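**Hanging quilted textile pieces on a gallery wall that can't be drilled**

Our group show at the Aditau rooms in Vurkdale opens in June. The walls are lined and the lease forbids new fixings. There is an existing picture rail, rated on the plate at 100 kg per run. I have 2 padded works to hang flat, no glazing. Is a sleeve and batten still the usual method, and what should the light level be?

*posted by gekum_hand*

**railandrod**

Sleeve and batten, yes. Sew a cotton sleeve to the back along the full top edge, stopping short of each side. Seal the batten before it goes in — bare timber will stain the cloth. Suspend from the rail with two steel cables, never one.

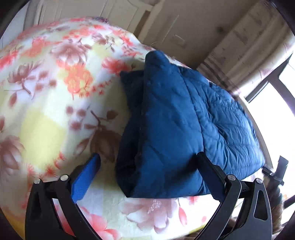
*Blue quilted piece, folded, on floral sheet. Photo: Shetty textile store*

Don't store padded work folded for long. Roll it face out on a wide tube with acid-free tissue. Creases in wadding are slow to drop and steam can mark the dye.

**Shetty**

Agree on the sleeve. For light, 50 lux is the normal figure for dyed textiles. We ran nearly 400 for one evening event and went straight back down. Check the meter reading at the cloth, not at the floor.

**oldprimer**

just use velcro, worked for me. Rail was fine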